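The Last Grain Elevator on Konder Street

Monday, a quarter to eight, and Laimutė Grigaitė is already up on the loading dock with her coffee, looking at concrete. Twelve silos, cast in one long pour, day and night, by crews working shifts under floodlights. You can still see the lines where the forms were jacked up. She likes those lines. Most people in Pidari would like the whole thing gone.

"It's big and it's gray and it smells when it rains," she says. "I get it. I grew up across the street."

The Endska elevator stopped taking grain 24 years ago. Since then, pigeons. A paintball outfit for one summer. A plan for condos, then a plan for a hotel, then a fence. Grigaitė's office got the job of working out what could be kept, and the short answer is more than anybody thought. The walls are in good shape. The headhouse roof is not. The conveyor gallery, the long tin box that runs over the tops of the bins, is holding on by habit.

What makes a silo hard is that it has no floors. No windows either. It's a tube 100 feet tall made to hold something that pushes outward, and when you cut a door in it you've changed how the whole ring works. Cut too many and you have a problem. So the new scheme cuts very few – 5 bins opened at the base to make one tall hall, the rest left alone and dark. You'll walk in from the rail side, through the old truck scale, and look up.
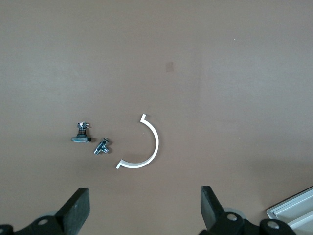 Small parts on a tabletop, one of them electronic.

Baiba Mockus did the numbers on the structure and she is less romantic about it. She would of taken the gallery down on day one. Her report runs to 846 pages, most of it cracks, and she can talk about any of them without looking. Bin four has a bad one near the hopper. Bin nine had fire damage that turned out to be soot.

The money is mostly Kocabaş, the developer, who bought the lot next door and wants something to put on the brochure. Nobody in town is confused about that. There were two hearings in September, both long, both hot, the second one in the school gym with the bleachers pulled out. People asked about parking. A man asked why they couldnt just build a nice brick one.

Grigaitė thinks about that question a lot. Brick would be easier to love, sure. But the elevator was never trying to be a building, she says, it was a machine with a skin on it, and the town grew up around the machine. Take it out and the streets don't make sense. Konder bends for no reason.

Work on the roof starts first. Then the doors, one bin at a time, with gauges on the walls and a week's wait between cuts. Mockus insisted on the week.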